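Last edited 30 November 2020 by Bendik Brekke. If you are reading a copy older than that, the folder names below won't match.

# Genach hand-guided demonstrations

Genach is a set of short tabletop demonstrations recorded with a hand-held gripper. A person holds the gripper, does the task, and the camera on the tool records the view over the fingers. There is no arm involved at recording time. The policy trained on these episodes is meant to run later on an arm carrying the same fingers.

The set was put together at Jokent for the Zalteso project. It is released as is for people who want to train or test imitation learning on small household tasks.

## What's in the set

| Item | Value |
|---|---|
| Episodes, raw | 3,000 |
| Episodes after filtering | 2,000 |
| Held-out episodes | 1,190 |
| Tasks | 13 |
| View | single camera, mounted on the tool |
| Action labels | tool pose and finger opening |

The held-out episodes are a subset of the filtered ones. They were picked by recording session, so no session is split between training and test. That leaves a test split that is larger than the training split, and this is on purpose: most of our questions were about how far a small training set carries over to new sessions. If you want a more usual split, make your own from `sessions.csv` and say so when you report results.

## Tasks

All tasks are done on a table by one person using one gripper. The full list with instructions is in `tasks.md`. They fall into these groups:

- picking up one object and putting it down somewhere else
- pushing or sliding something flat
- wiping and folding cloth
- putting an object into an open container
- approach only, where the operator moves the open gripper to a spot above the table and stops

The approach-only episodes are easy to overlook. They have no grasp in them, and a grasp filter will throw all of them out. Check the `task` column before you filter on finger opening.

## How the episodes were recorded

The operator starts with the fingers open and holds still until the tone. The task is then done at a slow, even speed. A second tone marks the end, and the operator holds still again. The still parts are kept in the raw files and trimmed in the filtered ones.

Operators were told to keep their free hand out of the way, to avoid turning the wrist more than the arm could manage, and to close the fingers all the way when grasping soft things. The wrist rule was the one people broke most. Episodes that break it are in the raw set with `reach_ok = 0`. 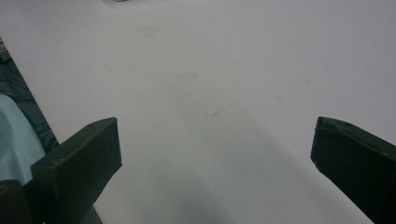 Pose comes from visual tracking on the tool camera together with the motion sensor in the handle. Tracking depends on there being something in view to follow, so long stretches over plain surfaces can drift. The `track_q` column gives a score from 0 to 1 for every time step. We dropped episodes where it stayed under 0.4 for more than two seconds. You may want a stricter limit for the sliding tasks.

Finger opening is read from the encoder and scaled so that 0 is closed and 1 is fully open. It was not corrected for wear. The fingers are printed parts and they pick up chips and scuffs over time, mostly along the edges. Old and new pairs are logged in `hardware.csv`, with the first episode recorded on each pair.

## Folder layout

```
genach/
 raw/
 filtered/
 splits/
 train.txt
 heldout.txt
 sessions.csv
 hardware.csv
 tasks.md
 tools/
```

Each episode is a folder with these files:

- `video.mp4`: tool camera, with the sound removed
- `pose.csv`: time, position in meters, rotation as a quaternion in w, x, y, z order
- `grip.csv`: time, finger opening
- `meta.json`: task, session, operator code, table surface, finger pair

The times in `pose.csv` and `grip.csv` share one clock. Video time starts at zero, and the offset is in `meta.json` under `video_t0`. Versions before October had this offset with the wrong sign. If your actions look a bit late compared with the video, you probably have one of those.

## Loading

```
python tools/load_episode.py filtered/000017
```

This prints the task, the length in seconds and the lowest tracking score. Add `--plot` to draw the path of the tool. The loader needs numpy and, for plotting, matplotlib. It doesn't decode video.

To turn relative poses into targets for your own arm, you need the transform from camera to fingertip. Ours is in `tools/tcp.json`. It was measured by hand with calipers, so measure yours again if you print the fingers yourself, and don't trust ours beyond a couple of millimeters.

## Known problems

- Lighting is mostly indoor and soft. The fingers are dark and show noise in dim sessions, which hurts any method that tries to segment them.
- The tool casts its own shadow on light table surfaces. A policy can learn to use it as a height cue and then fail under a different lamp. Changing brightness in training did not fix this for us. Recording under more than one lamp helped some.
- Table surfaces carry stains, lint and other small marks. We didn't clean these up in the video.
- Some episodes are labeled `fold` when the cloth was only moved. We fixed the ones we found. Reports are welcome.
- There are few failed attempts. Operators who dropped something usually stopped and started over, and the stopped episodes were deleted on the spot. Don't use this set to learn recovery.
- Most operators were right-handed. Operator codes with an `L` at the end are the exceptions.

## What it should not be used for

The set is too small and too plain to support claims about safe operation near people. There is no force data, so it won't tell you how hard to grip. Please don't use the operator codes to try to work out who recorded what.

## Operators and privacy

Everyone who recorded signed a release form. Sound was taken out before the files left the recording machine. Episodes showing a face, a screen or a paper with writing on it were removed by hand. If you find one we missed, send the episode number and it will be taken out of the next version.

## Credits

Recording plan, filtering and this file: Bendik Brekke. Gripper prints and the pose tracking setup: Abdel Rahman. Please cite the set as "Genach hand-guided demonstrations, Jokent" and include the version number from `VERSION`.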